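Drultville Community Help > House and Garden > Metalwork and Repairs

Paint keeps flaking off old metal storage bins – strip the lot or patch it? 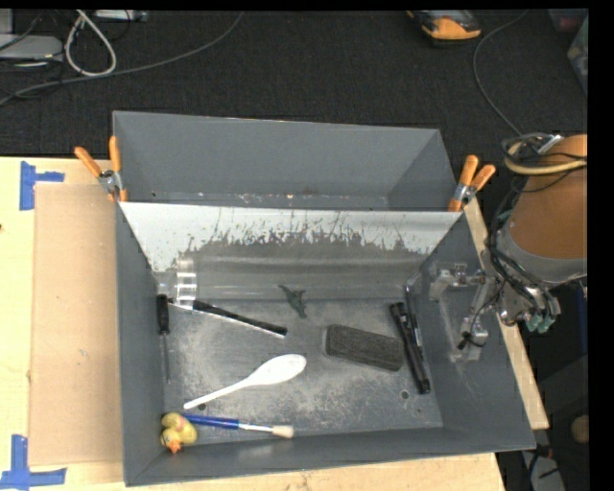

posted by gravelpath

I've taken over an allotment shed on the Simau side of town and it came with a load of old metal bins, which I want to use for seed potatoes, bird food and hand tools. Most are sound but the paint has gone in places and there is some rust along the bottom seams. Last June I rubbed two of them down with sandpaper, wiped them over and gave them a coat of metal paint from the Lema shop. By the end of the winter it was coming off in flakes, mostly on the sloping parts and round the rims where things get dragged in and out.

I have 11 to do in all, so I would like to get it right before I start on the rest. Do I need to take everything back to bare metal? Is a primer worth paying for if the tin says "direct to metal"? And does it matter that some of them will hold bird food? The shed is dry enough but not heated. I don't have a compressor or anything like that, only a drill, a sander and plenty of evenings.

3 replies

hobnail_77

You don't need to strip the lot. Any old paint that is still stuck down hard can stay, but you have to find out what is really stuck. Go round with a scraper and push at every edge. If it lifts, keep going until it stops lifting.

This is how I do mine:

Wash first, with hot water and washing-up liquid or sugar soap. If you sand before you wash, you push the grease into the scratches, and I suspect that is what went wrong last year. Rinse it and let it dry overnight.

Use a wire cup in the drill for the rust, and wear goggles. Then go over the bare patches with 80 grit and feather the edges of the old paint so you can't feel a step with your thumb. A finer paper after that is nice but these are bins.

Check whether any of them are galvanised. If a magnet sticks but the bare metal is dull grey with a sort of crystal pattern, it probably is, and ordinary paint will not hold on to it for long. You need a primer that says it is for galvanised metal, or a mordant wash first. Don't take a wire brush to sound galvanising, as it is doing a better job than your paint will.

Wipe with white spirit, wait until it has all gone, then prime. Two thin coats on top – leave the second one a good week before you put anything heavy in. Paint that feels dry is still soft underneath, and in a cold shed it takes longer.

One warning. If the paint is very old it could have lead in it. Buy a test kit before you sand anything, and if it shows positive don't dry sand it at all.

moss_on_the_roof

just spray them. I did a coal scuttle with 500 ml of the black stuff and it was fine for years

Lema Lane Plotholder

I agree with most of what hobnail says, but I wouldn't paint the insides of the food ones at all. Birds don't need paint chips and the seed will scratch it off anyway. Clean them, get the loose rust off, and stand the food inside in its own lidded plastic tub. For the tool bins, cut a bit of old rubber matting to fit the bottom and the paint will last much longer.

For seed potatoes I would use trays. They want light and air for chitting and a deep metal bin gives them neither.

Gistance Hardware had galvanised primer on the bottom shelf last time I went in, next to the fence paint. Ask at the counter if you can't see it, they move things about.

gravelpath

Thank you. Tried the magnet and the scraper this evening and I think three of them are galvanised, including both of the ones I painted. I'll get a lead test kit before I go any further. Potatoes are going in trays.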